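Derent Household Scenes: Progress Report to the Hartley Fund
Prepared by Yvonne Heywood, 4/17/23
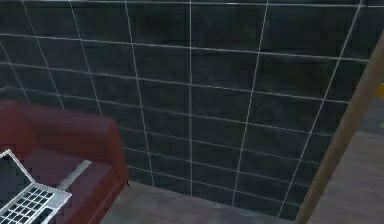

Work completed since February

We have recorded 2299 usable episodes in simulation, against a target for this stage of 200 per room layout. All but two of the layouts have met the target. The two that fell short are the narrow hallway and the bathroom, where the planner often fails to find a path and the episode is thrown out before it is saved. Graham Dobson is rewriting the start positions for both.

Most of the time this quarter went into the living room scenes. The task there is to find a named object on a piece of furniture and move it to another place. We started with objects on tables and have moved on to objects on soft seating, such as a laptop left open on a red armchair. Chairs are harder for the model than tables because the back and arms block many approach angles.

Wall and floor surfaces are now changed between episodes. The dark gray tile with white grout was added in this round along with several plain paints. Early training runs on plain walls only did poorly when the background had strong lines in it, and we wanted that fixed before collecting more.

Quality checks

Necati Polat and Pao-chu Tam reviewed a sample of 105 episodes by hand. They rejected 57 of them. Most of the rejections had one cause: the written instruction named an object that was out of view for the whole episode. The episode generator now tests for this, and the affected batches have been run again. The total given above counts only episodes that passed the new test.

A smaller group was rejected for objects sinking slightly into cushions. We have raised the contact stiffness on the seat models. Pao-chu will review a second sample before we call this closed.

Costs and equipment

Spending is within budget. Rendering took longer than planned in the first weeks, and we moved part of it to the Costa server to catch up. The Hustidell license was renewed at the same price.

Next period

Finish the hallway and bathroom layouts.
Add instructions that refer to position, such as "the one nearest the wall."
Send the first full set to Jamie Rudd for training on the physical arm.

We are asking for no change to the schedule. The second sample review will be attached to the next report.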